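Horetti Soft Toy Handling Set: README

Version of 9 Sep 2018

Read this before you download anything. It is shorter than the licence and will save you more time.

What this is

776 recordings of a gripper being worked through one small household job: get soft toys off a table and into a box. Every recording was made with a person in charge. In some, the person held the gripper and moved it by hand. In others, the person sat at a desk and drove the arm remotely with a Bronard controller. Nothing in the set was done by a trained policy, whatever you may have read on the Farel project page.

I was asked to write the card because I had complained most about the last one, which promised "natural human skill, captured at source". I don't know what that means. What we captured is the path of a gripper, how wide it was open, and the view from a small fisheye camera near the fingers. If skill is in there, you will have to show it.

The task

The table is light wood and large enough that the far end is out of easy reach. A teddy bear is one of the toys. We picked it because shaggy fur hides the outline of the body, and a model trained on blocks and cups tends to close on the fluff and come away with nothing.

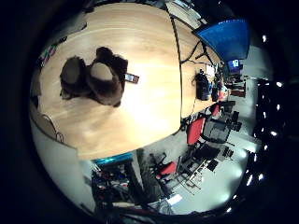

The instruction to the person was one line long: put the toys in the box. We gave no order and no preferred grip. In hindsight I would have fixed at least the grip. People pick up a bear by the head, the middle or a leg, and a learner that averages those three will aim somewhere between them, which on a bear can be thin air. If you use this set with any method that averages, split it by grip first. The labels are in grips.csv. They were made by hand and I trust them more than anything else here.

How the recordings were made

Hand-held. The person holds the gripper by its handle and does the job at their own pace. Recordings are short and smooth. They also contain wrist turns that the arm can't follow, so 50 of them fail when you play them back on the Parsons arm. We left those in and marked them "unreachable". Please don't quietly drop them and then report how well hand-held showing works.

Remote. The person drives the arm itself, so every motion is one the arm can make. They are slower and full of stops. There is a delay in the link, and people learn to wait for it. A model trained on the remote part alone learns to wait as well, for no reason it could ever know.

Which is better? I have sat through two meetings on this and heard strong views from people who had tried only one of them. My own view is that the question is badly put until someone says what it costs to train the person. Our first 25 remote recordings per person are noticeably worse than the rest, and hand-held ones settle much sooner. That is in the logs. It is not in the Farel summary.

The view from the wrist

All frames are stored as they came off the lens, round picture and black corners included. We supply a correction file but did not apply it. Straight table edges come out as curves and the room leans over as the wrist turns.
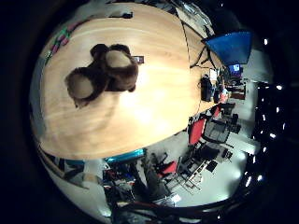 Brown teddy bear on the table, wrist camera, uncorrected.

A good deal of each frame is room. Red chairs, a row of lights, a blue panel, cables. A network is perfectly happy to work out where it is from the chairs and ignore the toy, and then it will score well on our test split and badly in your building. We checked this in the crudest way, by painting over the toy in 200 test frames and asking a baseline for its next move. It carried on much as before. I'd take any figure from this set alone with that in mind, ours included.

Things placed near the toys were left where they were. Some recordings have small items on the table that play no part in the task. They are not labelled.

People in view

The recordings were made in a working room, and people stand or walk in the background. Everyone who worked there during the sessions agreed to be recorded. Faces have not been blurred in the full release, so you must ask for access and sign the form. A reduced release, with background people masked, is open to all. The masking is automatic and misses some. Report misses and we will pull the recording the same day.
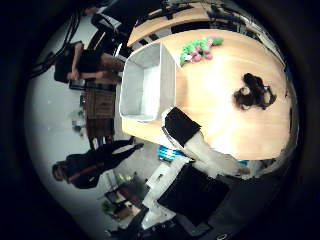 Known faults

- Gripper width drifts during long sessions. We reset it at the start of each session and at no other time. Late recordings read slightly too open.
- The clock on the camera and the clock on the controller disagree. The offset is given per recording in sync.csv. Where the field is blank we could not work it out, and a guess would have been worse.
- Glare. The table reflects the lights, and at some wrist angles the wood goes nearly white.
- The fingers, or parts of the hand, often cover some of the view. There is no second camera to fall back on.
- "Success" means the person said it was a success. We tried a stricter rule in June and could not agree on a toy left half over the edge of the box, so we dropped it.

What not to use it for

Claims about soft objects in general. The set has a handful of toys and one kind of table. Cloth, food and anything with a patient attached are different problems. I would also avoid calling a model trained on this "taught by demonstration" without saying how many recordings it took. A child needs to be shown once, if that, and readers ought to have the number in front of them.

Baselines

Two are included, both simple. The hand-held one reaches quickly and misses more. The remote one dithers and misses less. Neither was tuned for long and I would not build an argument on the gap between them. 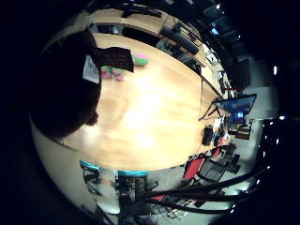 Horetti: We think the card undersells the remote recordings. The stops come from the link, and the link can be improved. Trim the pauses with the script in tools/ and the two parts train to much the same level. We asked for this to be stated here.

It is now stated. The script does trim pauses. It also trims the moment before closing the fingers, when the person is looking hard at the toy and deciding, and that may be the only part worth learning from. Run it both ways and compare before you choose.

Files

handheld/ – recordings made by hand
remote/ – recordings made with the controller
grips.csv – grip labels
sync.csv – clock offsets
lens/ – correction file for the camera
tools/ – pause trimming and playback

Corrections go to the issue list. Please give the recording number and say which release you have.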